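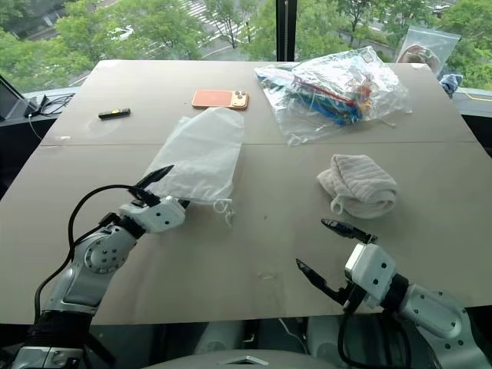
Call for Participants: Constituent Contact Study

The Welirgate Policy Unit seeks 300 registered voters for a study of how constituents contact their elected representatives between elections.

Participants complete two online questionnaires -- one in the spring, one in December -- and keep copies of any replies they receive from a representative's office. Each questionnaire takes up to 60 minutes. Party membership is not a bar to entry. Current officeholders and their paid staff are not eligible.

Responses are coded by district and issue, then stored without names.

To register, complete the Kabbaj intake form on the unit's website.

Posted 12 January 2023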